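Which hand is better?

You have played the shape game, the one where the square block goes in the square hole. You were probably a baby at the time and very proud of yourself. Robots find it much harder.

At Koval, Birgit Seidel tests grippers, the "hands" on the ends of robot arms. This month it's the Plurkex against the Doltport. Each gets 300 tries.
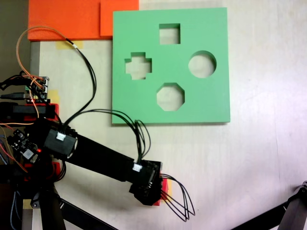
A round peg is the kind one. Turn it any way you like and it still fits. A plus shape is fussier – twist it a little and it jams. Then the gripper has to feel that something is wrong and wiggle, just as you did.

The Plurkex squeezes hard and hates wiggling. The Doltport wiggles beautifully and drops things. Birgit hasn't picked a winner. She has picked up a lot of pegs.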